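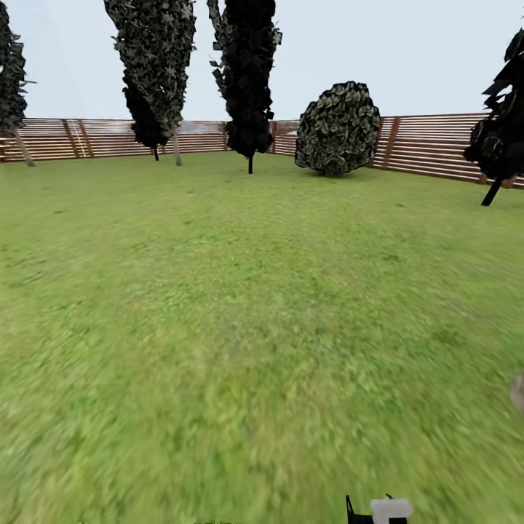

Two motors on one conveyor won't share load, slave drive trips on overcurrent

Posted in Drives and Motor Control, 19 January 2021

Brosby

I look after a belt conveyor at a gravel yard with two geared induction motors on the same head shaft, one each side. Each has its own Dekden drive. The old soft starters came out in September and the drives went in then.

Both drives get the same 4-20 mA speed reference from the PLC and both are in sensorless vector mode, speed control. Empty, it runs fine. Once there's material on the belt, the left motor climbs past its nameplate current and the right one drops to next to nothing. Some mornings the right one shows negative torque. After 10 minutes or so loaded, the left drive trips on motor overload (fault 31 on this model).

What I've tried so far:
Swapped the motors side to side. The fault stayed with the left drive.
Ran the autotune again on both, motors coupled because I can't easily get them off the shaft.
Lengthened the accel ramp. No change once it's up to speed.
Checked the gearbox ratios on the plates. They match.

Is there a setting to make them share, or do I need a proper master/follower setup? There's no fieldbus card in either drive, only the analogue and digital terminals.

Drikthorpe

You have two speed controllers arguing over one shaft. The shaft can only turn at one speed, and the two drives will never agree on exactly what that speed is. The analogue inputs will read a hair differently, and so will the two speed estimates. Whichever drive thinks it's running slow keeps winding up its integral until it hits the limit. The other one thinks it's fast and backs off, or brakes, which is your negative torque.

There are two ways out with the terminals you have.

Droop. Set this on both drives. It lowers the speed reference a little as torque goes up, so the loaded motor gives way and the other picks up. On the Dekden it's parameter 302, and it ships at zero. Start at 2 per cent on both, run it loaded and compare the torque readings. Go up in half per cent steps if they're still apart. You'll lose a bit of belt speed at full load, and on a gravel conveyor that won't matter.

Torque follower. Leave the left drive in speed control. Set its analogue output to torque reference and wire that to an analogue input on the right drive, which you put in torque mode. Use shielded cable and scale both ends the same. Set a speed limit on the follower, slightly above the running speed, or it will take off if a coupling lets go. Also interlock the fault relays so either drive tripping stops both.

With a solid common shaft I'd normally go to the torque follower. Droop is ten minutes' work and costs nothing, so try it first.

One more thing: your autotune. If yours turned the motors during the tune while they were coupled, the magnetizing current it came up with will be wrong. Redo it as a stationary tune and type in the nameplate values by hand.

Awwad

Check the wiring, had a similar thing on a 2000 series and it was a loose terminal on the analogue input. Otherwise just get one bigger motor.

Brosby

Redid both tunes as stationary and set droop to 2, then 3 per cent. Torque readings are within a few per cent of each other with the belt full and no trips in two shifts. Terminals were all tight. I'll leave the follower wiring for the next shutdown.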